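Brastine Three-Wall Panel Set, Terrazzo Pattern
Product review, Endton Furnishings Office
Prepared by Mwende Makokha
February 28, 2024

Print this page | E-mail this page

Summary

The Brastine panel set is recommended for small work booths where a finished appearance is wanted and the walls will receive light to moderate use. It is not recommended where the walls must carry shelves or hooks. The Office rates the set 4 out of 5.

Scope of the review

The Office purchased 2 sets at the list price of $300 each. No discount or sample was accepted from the manufacturer or from Gatico, the distributor. Each set consists of one back panel, two side panels and the aluminum corner posts that join them. Tabletops are sold separately, and the Office used a marble-patterned top from Hinrichs that was already in stock.

The sets were in use from August onward. Comments were collected from staff who worked at the booths and from the cleaning crew.

Assembly

One person can assemble the set, although the instructions call for two. The posts should be stood up first and tightened only after all three panels are seated. Our first attempt followed the printed order, which tightens the left post early, and the back panel would not drop into place until the post was loosened again. Assembly took 51 minutes the first time. A corrected instruction sheet has been requested from Gatico.

Appearance

The terrazzo pattern is made up of irregular chips in black, mustard yellow, pale pink and light blue-gray on an off-white background, with fine dark speckles in between. The same pattern is used on the back and both sides. Several staff members considered it too lively for a work area when the panels were delivered, and two asked whether a plain version could be ordered. Brastine does not offer one at this size.

The Hinrichs top is a quieter companion, in gray and white with darker brownish veining. Buyers who prefer a strict match may find the brown tones slightly warm against the panels. The Office did not consider this a fault. The aluminum posts are thin and take little attention away from the walls.
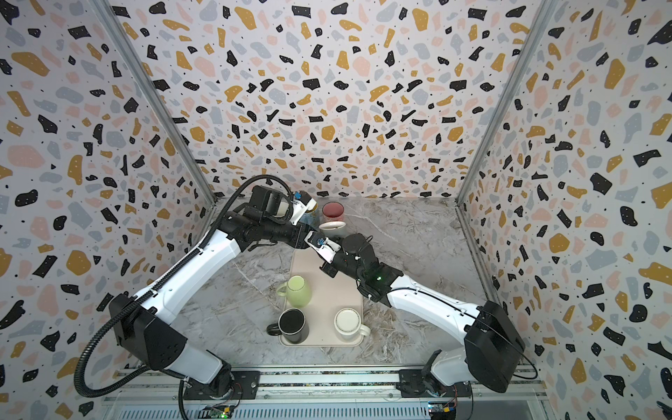 Cleaning and wear

The panels were wiped down with a damp cloth and mild soap. Fingerprints are difficult to find among the speckles, and the cleaning crew asked that the walls be done on a schedule for that reason. Dust collects where the posts meet the panels and is best removed with a soft brush. One lower corner was chipped during a move between rooms. Replacement panels are available singly, and ours arrived in 11 days.

Recommendation

The set is suitable for purchase by departments fitting out small booths. Departments should measure the tabletop before ordering, as the side panels cannot be trimmed. Requests for a second color should be held until the next catalog is issued.

Contact: Endton Furnishings Office, Purchasing Desk | © 2024 Endton. All rights reserved. | Back to top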